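Storing whole cloves and peppercorns: how long do you keep yours?

plumbottom
Posted Thursday, 7:42 pm

Hello all! I finally cleared out my mother-in-law's spice cupboard (she has moved in with us, and her spices came too, bless her) and I'm wondering what is worth saving. Most of it is whole: cloves, allspice, peppercorns, and a big bag of star anise from Tạ, the little grocery by the station. I hate throwing food out, but I don't want to ruin a stew either.

tealeaf_60
Whole spices last for ages, so please don't bin the lot! Crush one between your fingers and smell it. If it still makes you smile, keep it. I have nutmegs from my Clurnon days, and that was before 2000, and they grate up beautifully. 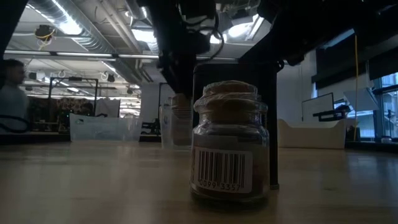
As for what to keep them in, I've gone back and forth for years and I always end up with small jars, because a big jar is mostly air once you're halfway down. Keep them away from the stove, too, and somewhere dark if you've got it. I'm very fond of a cork-style stopper like the one on that little jar, so easy with floury hands, and I never bother peeling off a barcode label, I just write the month on a bit of tape and stick it on the other side.

Grumblewick
Have to disagree with you there, tealeaf. Stoppers like that look sweet but mine let the smell out, and my cardamom was dull by September. Screw lids with a rubber ring, every time. I buy the 200 ml ones from Filtetti.

tealeaf_60
Well, my cloves could knock you over from across the room, so we'll have to agree to differ! Maybe your corks were dried out?

Grumblewick
Could be. They did come off old bath salts.

plumbottom
You're both very kind. The allspice smelled of nothing at all and has gone on the compost, but the cloves are staying. Has anyone tried freezing star anise?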